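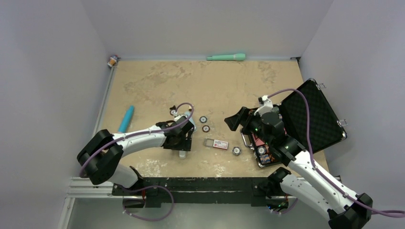

4.2 Attitudes to worn tabletops

Of the 297 households surveyed in Clondovbridge, 154 had kept the same kitchen table for more than 15 years. Most had never refinished it. Scratches and pale spots were mentioned often, but few owners gave them as grounds for buying a new one. Owners of tables with a mottled surface (Figure 3) reported fewer complaints than owners of plain ones, and 95 households said they used a cloth only when guests came.

Figure 3. Mottled beige tabletop. 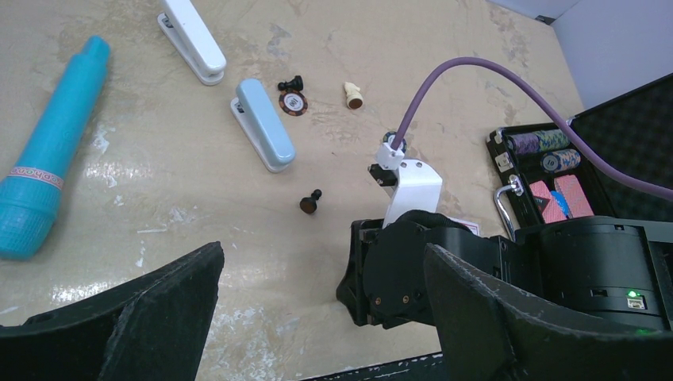 One respondent wrote that she had stopped noticing the marks within a year and would miss them if the top were sanded. Similar answers came from renters, although they cleaned their tables more often.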